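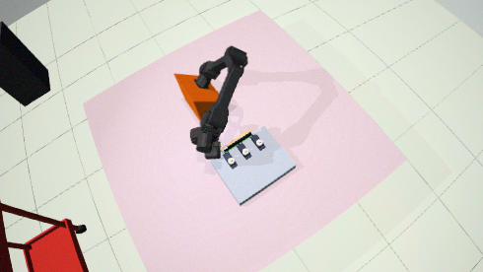

Is the Udano reunion special part of the regular season or a separate thing? It's a separate thing, two episodes long, and it airs in November after the finale.

Okay, now that I've got that out of the way (three of you emailed me off-list!), on to last night's digest.

> I gave up on Udano after the Cáceres episodes. They spent 11 weeks
> building up the villa vote and then settled it during a commercial
> break. Is the back half worth my time? Also, does anyone know
> if Flolline still has the uncut versions?

Oh, please come back to it! I was just as mad as you were about the vote, I yelled at my TV and scared the dog, but the back half is so much better. Once they leave Cáceres the cast is smaller and you can finally tell the two blond guys apart. The dinner with the exes is the best hour of reality TV I've seen this year, and I watch way too much of it.

Flolline had the uncut ones when I looked this morning, but only from the third episode on. The first two are the broadcast cuts. You aren't missing much there, mostly extra pool talk and a long argument over a suitcase.

If you'd rather read than watch, the Korkison recaps are still up. They run almost 500 words each and they're pretty snarky, so skip them if you're rooting for the couple from the boat. Spoilers in the headlines too, ugh.

Other stuff: our finale prediction thread is at 66 replies, and I'm closing it at 8 pm Eastern before the show starts. Please change the subject line if you're posting results, some of us are on Pacific time and have to wait.

Still Team Boat Couple, sorry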